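Esley sorting bins go on sale this November, and I get to tell you about it

November
By the Rulgate workshop desk
2 minute read

Okay, I've been waiting to write this one! Rulgate is bringing out the Esley, a deep open bin for people whose stuff ends up in a heap (hi, that's me). It goes into all 130 stores that carry our storage line, and you can order it from our own shop the same morning, starting at 9.

The Esley started out as a complaint. I kept a shallow tray on my table for odds and ends, and every time I reached in for one thing, two others hopped over the side and rolled under a chair. So we went tall. The walls lean outward, so you can get a whole hand in and still see what's at the bottom, and the whole thing sits on a tabletop while you work through the mess.

We tried a lot of layouts before we settled on plain open space with no dividers. I fought for dividers, I'll admit it. Then I watched people here at the Hennessy Street workshop use the two kinds side by side, and the divided ones filled up with little piles of "I'll deal with it later." With an open floor you put a few things in, spread them out, pick one up and decide where it lives. A red tool over by the left wall, a clear plastic container near the front, something long and yellow in between - that's plenty for one round.

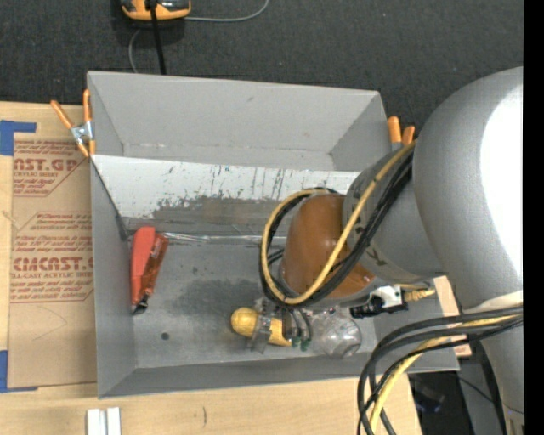

Esitov, the shop that has been selling our trays the longest, wrote in to say that five things at a time is still too many for their customers, and that two is where people really get going. They also asked for a lid, and told us fairly firmly that a bin with no lid becomes a junk drawer by spring.

I read that note out loud at lunch and it got a few groans. Fair point about the lid, though! It's on the list, and I'd like to see one next year. For now my own rule is that the bin gets emptied before supper, even if "emptied" means a couple of things go back in the closet where they came from.

The Esley comes in gray only. We did talk about a blue - I still want a blue - but gray makes the bright little things easy to spot, and those are the ones I lose. There's a sorting card tucked in with each one, with room to write down where things go once you've decided.

The first run is 712 bins. If your store runs out, ask at the counter and they'll put your name down for the next batch. Shops that would like a sample can write to the Rulgate workshop desk, and I'll be the one who answers.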